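Small Appliances > Toasters and Toaster Ovens
Posted in October by Zamfira Stoica

Two-slot toaster browns one side of a single slice more than the other

I am responsible for the shared kitchen on the second floor of a residence for adult learners. The kitchen has a two-slot Roltwood toaster, purchased new in the spring, which is used each morning between 6:30 and 9:00. I have received several written remarks from residents that a single slice of bread comes out dark on one face and pale on the other. When two slices are toasted together, the complaint is much less frequent.

I have tested the appliance myself on three mornings. With one slice of ordinary white sandwich bread in the front slot, at the middle setting, the face toward the center of the toaster was noticeably darker than the face toward the outer wall. In the rear slot the difference was smaller but still present. With a seeded loaf the result was less even again, and the top of the crust became very dark before the middle of the slice had colored.

The crumb tray has been emptied weekly. The toaster has not been dropped to my knowledge. It is plugged directly into a wall outlet and does not share an extension cord with the kettle.

I would be grateful for advice on the following points. Is uneven browning of a single slice a fault, for which I should approach the seller, or is it normal? Is one slot to be preferred over the other? Finally, is there any wording that others have used on a kitchen notice to explain this to residents? Our present notice says only "Please do not leave toast unattended."

Tags: toaster, uneven browning, shared kitchens, bread

Zoltán Hegedűs
Reply posted Wednesday, 4:15 p.m.

What you describe is common in two-slot toasters and does not, taken alone, indicate a fault. Many such appliances have a heating element on each side of each slot, or a center element that serves both slots. When only one slot is filled, the inner face of the slice may receive heat from the center of the appliance that would otherwise have been absorbed by the second slice. The outer face does not have this benefit. A modest difference in color is therefore to be expected.

Some manufacturers mark one slot for single slices, either with printed words or with a small symbol near the lever. Please examine the top and the front of your toaster, and then the instruction leaflet. If a slot is marked, use that one. If neither is marked, you may choose the slot that gave the better result in your own trials, which from your account is the rear.

I would suggest the following procedure before approaching the seller.

Unplug the toaster and allow it to cool fully. Remove the crumb tray, turn the toaster over above a sink or a sheet of newspaper, and shake it gently. Do not insert a knife, brush or fork into the slots.

Replace the tray, plug the toaster in, and run it once without bread. Look into the slots from a safe distance and confirm that every element glows. An element that remains dark is a fault, and the toaster should be taken out of use and returned.

If all elements glow, toast one slice from a fresh packet of plain bread, wait 5 minutes, and repeat with the same slot and the same setting. The first round of the morning is often paler than those which follow, and it is better to judge by the second.

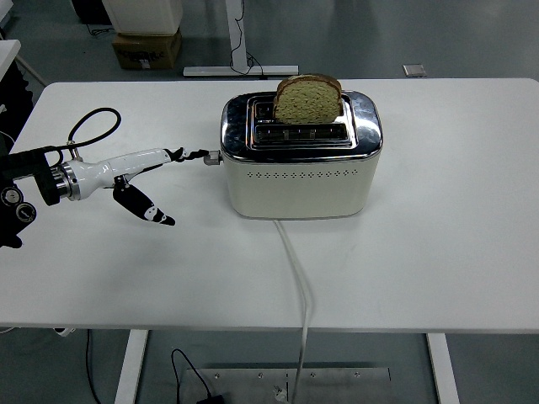 The matter of the seeded loaf is a separate one and concerns the shape and height of the bread. A slice with a tall, rounded top may not sit fully within the heated area, and the upper part will then color at a different rate from the rest. The speckled slice standing in the rear slot, with its upper half above the chrome and the front slot left free, shows how much of a slice can be exposed when it is up. Once the lever is lowered, check how much of the crust remains above the opening. If more than a narrow strip is showing, turn the slice on its side, provided that it fits without being forced. Breads containing honey or sugar also darken sooner and should be given a lower setting.

For your notice, we have used this wording in our own building: "When toasting one slice, use the rear slot. Some difference in color between the two sides is normal. For tall slices, place the bread on its side." Complaints became fewer after it was posted.

Puma
Reply posted Wednesday, 8:40 p.m.

Turn the slice around halfway through. Cancel, let it pop up, turn it, press it down again for the rest of the time. It works with our Steter at home and I see no reason it should not work with a Roltwood.

Zamfira Stoica
Comment on the reply by Zoltán Hegedűs

Thank you for the detailed guidance. I have completed the check without bread and all elements glow. There is no mark near either slot, and the leaflet is silent on the point. I have adopted your wording for the notice, with one addition asking residents to let the toaster cool before emptying the tray. The suggestion from Puma is also appreciated, although I doubt that it will be followed at seven in the morning when there is a line for the toaster.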